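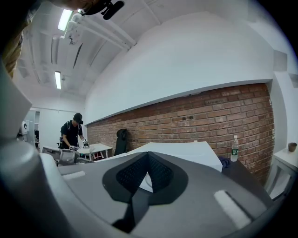
The first evening felt like school, according to one participant in Jistgate, but by the second she was speaking up before anyone asked her to.

Magazine > Self-Growth > Courses

The Trever confidence course lasts two evenings and costs 474 dollars. You practice saying no, asking for a raise and listening - this last one is the hardest. Groups have 18 people at most. The next course opens in March at the Balus hall.

Filed under: Personal Development, Workshops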